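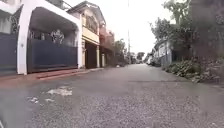

Kirnville, April

The Plevero returns center opened its doors to trade visitors on Wednesday, from 9 a.m. to early afternoon. The building handles goods sent back by online shoppers on behalf of retailers that no longer want to do the work in their own stores. Registration was by email, and badges were handed out at the loading office on the north side.

Plevero runs the site under a service contract and charges clients a fixed fee per parcel, plus storage after the tenth day. Mevell, a home goods chain, is the largest client by volume. Skov, which sells outdoor clothing, joined last fall and uses the building only for shoes and jackets.

## Intake

Parcels arrive in roll cages, mostly from carrier depots and to a lesser extent from drop-off counters in stores. Each cage gets a dock label on arrival. Operators open parcels at fixed benches, scan the return slip and match the item against the order record. A parcel with no slip goes to a separate bench, where the search is done by product code and postcode.

The stated intake on the day before the visit was 1,300 parcels, of which 1,080 were matched and graded before the end of the second shift. The remainder was carried over. Rosaura Sotelo, the shift manager who led our group, said the carryover is normal early in the week and is cleared by Thursday night in most weeks.

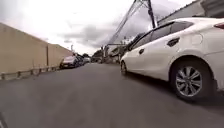 ## Grading

Grading follows a four-step scale:

- **A** – unopened, back to saleable stock
- **B** – opened, complete, repacked on site
- **C** – opened, parts missing or packaging damaged, sold through an outlet channel
- **D** – recycled or written off

The client sets the limits between grades. Mevell allows a lamp with a torn outer carton to be graded B if the inner carton is intact. Skov does not accept B for shoes with any wear on the sole. The bench screen shows the rules for the item that was scanned, so an operator does not need to know both sets by heart, although the experienced ones clearly do.

Repacking takes longer than grading. The site keeps 255 carton sizes and bag types on the shelf, a number Sotelo would like to see cut in half. Most of the excess comes from clients that insist on the original outer packaging. Two visitors from a shoe retailer asked whether plain cartons raise the second return rate. Plevero has not measured this.

## Storage and resale

Graded A and B goods are held on the mezzanine for up to ten days. Stock is released to the client's warehouse once a pallet is full or the tenth day is reached, whichever comes first. Clients with low volume therefore tend to pay for partial pallets.
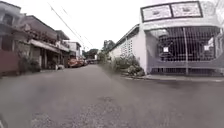
Released pallets are booked on the afternoon truck. The cut-off is 2:30 p.m., and a pallet wrapped after that time waits until the next working day. For seasonal clothing the delay has a cost, and Skov pays for a second pickup from October through December.

Grade C goods are sold by the lot to discount stores. Lots are mixed by category but never by client. On the day there were 465 lots listed in the resale system, with almost 40 percent under offer. Prices are agreed per lot and were not disclosed. The buyers are mainly independent stores within a day's drive, and they may inspect goods on site by appointment.

## Question session

The session was held in the canteen and ran over by twenty minutes. Most questions were about refunds. Mevell pays the shopper when the carrier scans the parcel, before anyone has checked the contents. Skov pays after grading. Sotelo said that the first method produces fewer customer calls and more empty boxes, and declined to say which costs more.

Other points noted:

- Lithium batteries are removed at intake and stored in a separate fire-rated room.
- Return reasons given by shoppers are recorded but do not affect the grade.
- A third client is expected to start in the summer, in small kitchen appliances.

Slides will be sent to registered visitors. The next visit day is planned for the fall, with a longer slot at the grading benches.
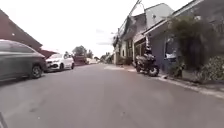

*Widad Majali*

Visitor parking is on the east side of the building. The canteen takes cards only. Requests for the intake form and the blank grading sheet should go to the Plevero loading office, which also keeps the list for the fall visit.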